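Clastitz Community Help
Home > Hobbies and Collecting > Packing and Selling

Kitchen scale gives a different weight every time I weigh a puzzle cube

Viewed 1364 times
3 replies

Kahsay

I sell used puzzle cubes on Jivuritz, mostly 3x3s I pick up in mixed lots and clean up. The listing form asks for the weight of the item by itself and then the packed weight. I have a Gellutar kitchen scale, the flat square kind with a small display on the side, and I can't get it to agree with itself.

Yesterday I put a cube on it and got 90 grams. I took it off, put it back, and got 84. Same cube, nothing removed. The third time it sat at 90 for a while and then drifted down without me touching anything. A bag of rice does the same kind of thing, so I don't think it is the cube.

Details in case they matter. I weigh on the dining table, which has a thick quilted tablecloth on it. The scale stays there all day between uses. It runs on two coin batteries, and I replaced one of them in June because I only had one in the drawer. I turn it on, wait for the zero, and put the cube down near the middle.

A difference of 6 grams doesn't sound like much, but some of my packages come out right at the limit for the cheaper rate, and I've already had one come back for extra postage. Do I need a new scale, or is there something I should be doing differently? I'd also like to know if the tablecloth is a problem. My table scratches easily and I'd like to keep it covered.

tinbox_marla

Replace both batteries. Never mix an old one with a new one in these. Mine did exactly this and it was the batteries.

If that doesn't fix it, buy another scale. They're cheap.

Lieven Van Acker

I would try a few things before buying anything. Batteries are worth doing and I agree they should be changed as a pair, but the quilted tablecloth is my first suspect.

A flat kitchen scale stands on small feet, and the sensors are usually in or near those feet. The scale expects something firm under each one. On padding, the feet sink a little, and they keep sinking after you add the weight. That would fit with the slow drift you describe. On some models the padding also pushes up against the bottom of the case between the feet, so part of the load never reaches the sensors and the reading comes out low.

A thin cloth pulled flat over a hard top is a different matter and I wouldn't worry about it much. If you want to keep the quilted one, fold it back and weigh on the bare table, or put a stiff board on it and the scale on the board. A ceramic tile works, or a cutting board that doesn't rock. Press on each corner with a finger first. If one corner dips, move it.

After that, do it in this order:

Turn the scale on with nothing on the platform and wait for the zero to stop moving. If it shows anything else, press tare.

Put the cube down flat on one face, in the middle, and take your hand away completely. A hand or a sleeve touching the cube changes the number, up or down. So does a cable or a bag strap leaning on the platform.

Wait until the display settles, then read it.

Lift the cube off and look at the display again. It should go back to zero. If it doesn't, that reading is no good and you should tare and repeat.

Do it a few times in a row. If the numbers match within a gram, use the result. If they are still all over the place on a hard surface with fresh batteries, the scale is probably worn out or was dropped at some point.

One more thing about small items. Many kitchen scales are slow to notice tiny changes and some of them automatically pull small drift back to zero. If you add stickers or spare parts one at a time you can get a wrong total. Put everything in a cup, tare the scale with the empty cup on it before you start, then put the full cup on in one go.

For the packed weight, weigh the finished parcel with the tape and label on. Don't add up the parts — people forget the tape, and the filler paper is heavier than it looks. If the box is wide enough to cover the display, stand a small rigid container on the platform, tare it, and set the box on top. Keep the box from touching the table.

To check the scale itself you need something with a known weight. A calibration weight is best. Coins are fine if they are in good condition and you look up what they are supposed to weigh. Packaged food is a poor choice because the number on the label is only the contents and the bag adds to it.

I use a small silver one with a square platform. The cloth under it has a galaxy print, with stars and dark mountains along the bottom. I leave the right side of the scale clear so I can read the display. 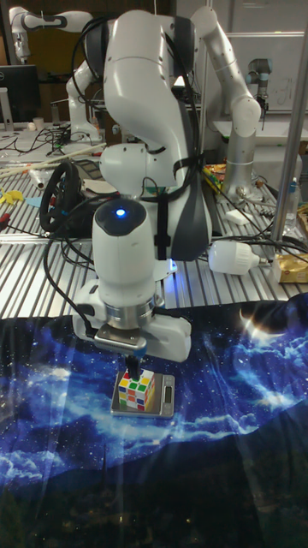
Follow-up from Kahsay

I moved it off the tablecloth and onto a floor tile and changed both batteries on Friday. Same cube, 90 every time now, and it goes back to zero when I lift it off. I didn't change one thing at a time so I can't say which of the two did it. The tile is staying on the table.

Related topics

What size box for a 3x3 cube
Cleaning old stickers without lifting the edges
Selling a lot of 36 cubes: one listing or several?
Jivuritz asks for item weight and packed weight, which one does the buyer see?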